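Stelitz Manipulation Course: Frequently Asked Questions

This page covers the student project course run in the Stelitz lab. Read it before you write to the course address. Most of the mail we get in the first two weeks is answered below.

What do students do in the course?

Each team picks one small tabletop task, records demonstrations of it, trains a policy on those recordings, and tests the result on the arm. Tasks are kept plain on purpose: pick up an object, turn it, place it, put it away. Work on the tables looks like this most afternoons.
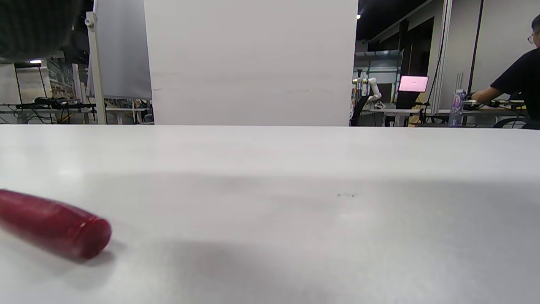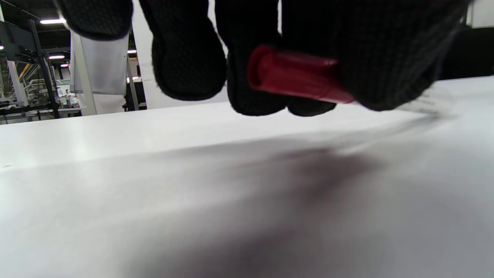

Ninix asked why a course on robot arms spends its first month on red cylinders and white tables when the final demo is supposed to be about sorting a full tool drawer. Fair question, and the answer is in the next entry.

Why are the early tasks so simple?

A drawer full of tools fails in many ways at once, and a new team can't tell which failure came first. With one object on a plain surface, a bad grasp is easy to trace to its cause. Teams move on to the drawer after their single-object policy passes the bench test.

What is the bench test?

The instructor places the object at 40 positions, drawn from a list the team has not seen. The policy must complete the task at the agreed rate. A drop counts as a failure even if the object lands in the right place. Teams may take the test twice per term.

How many recordings does a team need?

There is no fixed number. The Wokow team submitted 869 last term and passed on the first try, but a good share of those were repeats from the same corner of the table and added little. Vary the start position, the angle of the object, and the direction of approach before you add more of the same.

Do I need to know how to program?

Yes. You should be able to read and change a Python script, use version control, and work from a command line. Prior robotics work is not required. Linear algebra helps from week three on — coordinate frames come up in every lab.

How large are the teams?

Three or four students. The course takes 18 students per term. If it fills, there is a waiting list, and places usually open after the safety session.

What happens in the safety session?

You learn where the emergency stops are, how to power the arm up and down, and how far to stay from it while it moves. Attendance is required. Students who miss it can't book arm time, and there is one makeup session per term.

How do we book arm time?

Use the calendar linked from the course page. Slots are 2 hours. A team may hold two open bookings at once. If you are 15 minutes late, the slot goes to whoever is in the lab. Recording work that does not use the arm needs only a table booking, and tables are easier to get.

Can we bring our own objects?

Yes, if they fit in one hand, have no sharp edges, and hold no liquid. Clear plastic and mirror finishes are allowed, but expect trouble with depth readings. Log each object in the team notebook with its weight and its longest side. Don't swap an object for a similar one halfway through a data set without noting it.

What is the Somboon track?

An optional second term for teams that passed the drawer task. Somboon teams choose a two-handed task and write their own test plan. The plan must be approved before any recording starts. Entry is by team, so talk to your teammates before you apply.

How is the course graded?

Half on the team notebook, a quarter on the bench test, and a quarter on the final report. A failed bench test with a clear account of the failures can still earn a good grade overall. A passed test with an empty notebook can't.

Who owns the recordings?

The lab keeps a copy for use in later terms. Students may use their own team's data in a portfolio or thesis. Ask before you publish it anywhere else.

When do applications open?

In July, for the fall term. The form closes when the waiting list is full.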